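About us

Hello! I'm Edit Hegedűs and I run Perno, a small cutlery and table things shop in Bultstead. If you've landed on this page you probably want to know who packs your forks, so I'll try to keep it friendly and not go on too long (I will go on a bit).

I started Perno with a folding table, a borrowed van and 27 boxes of teaspoons I'd bought from a hotel that was closing down. I had no plan at all. I just liked them! They had a nice weight and a little dent for your thumb, and I couldn't bear the thought of them going for scrap. I sold the lot at the July market, went home with sore feet and ordered more the same evening.

These days we've got a proper shop on Irnau Lane, a stockroom behind it that's always slightly too full, and four people besides me. Noemi Fabbri looks after the shop floor and does the window. She'll lay a whole table for one customer who only came in for a butter knife, and quite often they leave with the butter knife and a jug. Hawi Adugna packs the online orders and has strong views on tissue paper. Sosina Wubshet does our buying, which means a lot of soup eaten with a lot of different spoons before she'll say yes to anything. And Zinash Gebru keeps the books and answers the phone, so if you've rung us, you've met her.

What do we sell? Everyday cutlery, mostly. Not the sort that lives in a velvet box. I mean the knives and forks that go through the dishwasher every night, get lost in packed lunches and turn up months later under a car seat. We keep 811 different lines at the moment and you can buy nearly all of them one piece at a time. That's the bit people are happiest about! If you had six dessert spoons and now you've got five, you shouldn't have to buy another six.

Coloured handles are our best sellers by miles. I was a bit snobby about them to begin with, I'll admit, and then my sister gave me a set and I never used anything else. They cheer up a wet morning, and children will fight you for their favourite. Sosina finds ours through Woldegiorgis, a family importer we've worked with nearly from the start, and they're very patient with us when we send a shade back.

We also put out a little paper newsletter, with recipes, new arrivals and a letters page that is mainly people arguing over how to load a dishwasher. It goes to 400 homes now and we fold every copy ourselves at the shop counter.

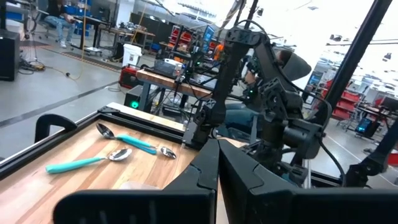

The Perno Post, Issue 50

Turquoise handles with polished stainless-steel bowls, and my own favourite pairing of the lot. I like how bright the metal looks next to that colour, and on a wooden table they're lovely. If you'd like to see some in person, come and ask Noemi and she'll get the drawer out for you. You're very welcome to pick things up, wave them about and pretend to eat cereal. We all do it.

If you can't get to Bultstead, the online shop has everything the real one does, apart from the odds and ends basket by the till. Orders go out in plain card boxes with paper padding, and Hawi will put in a handwritten note if it's a present (just type what you want her to say, and she'll copy it out neatly).

Looking for a match for an old set? Send us a photo of the front and back of one piece, with a ruler next to it if you can. Sosina loves a hunt and she'll write back either way.

Page last updated Sep 8, 2025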